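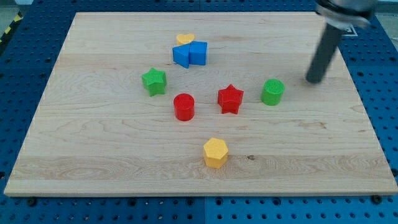
Maarten Van Rooij came home from Nukdale in January with one suitcase and a cold that did not want to leave him. His sister had already taken the furniture she liked. For him remained the kitchen stove, two chairs, and the workshop behind the house, where their father had made toys for the children of the town.

He waited until the afternoon to open the workshop door. The key turned with difficulty. Inside, it smelled of oil and old paper, and the light from the window was gray. He found the account book first. His father had written everything in it with the same blue pencil: glue, paint, the bus to Vudside, 24 wheels for De Haan. On the last page there was one order without a line through it. Shapes for the school in Drusier, it said. Heart, stars, the rest as last year. Under it stood a price, 252, and the word "paid."

Maarten read this word several times. His father was a man who could not sleep when he owed somebody an egg.

He looked for the shapes until it was almost dark. He opened the drawers, and then the tins which had held coffee when he was a boy. In the drawers were screws, and a photograph of his mother laughing at a dog, and letters he himself had sent from Nukdale, still in their envelopes but opened with great care. He had written so little in them. The weather is good. The work is hard. I hope you are well. He put them back in the same order.

The shapes were in his father's coat. It hung behind the door, and when he moved it, something knocked against the wall. Both pockets were full. He took them out one after another and held each a moment in his hand. The tops were rough, and he rubbed his thumb over them as one rubs a coin.

"What are you doing there in the cold?" his sister asked. She had come through the garden with a pan of soup and stood in the doorway, not wanting to enter.

"He did not finish an order."

"He was eighty-one. He left many things not finished."

"This one was paid."

She put down the soup. She picked up the heart and turned it around, and her face changed a little.

"He let me choose the yellow," she said. "I told him a heart should be red. Then I said no, make it yellow, the children will fight over it. He laughed so much that he had to sit down."

Maarten did not know this story. He had been away for nearly 600 weeks, he had once calculated it on the train, and in all those weeks people had been laughing in this room.

They ate the soup standing, with one spoon, as they had done when they were small and their mother was late. After that his sister found a clean flour bag and held it open. He dropped the pieces into it slowly. The heart she kept for the end.

"The first bus to Drusier goes at seven," she said.

"Will you come with me?"

She tied the bag with a piece of string and made the knot double, the way their father did it.

"I will bring the bread," she said.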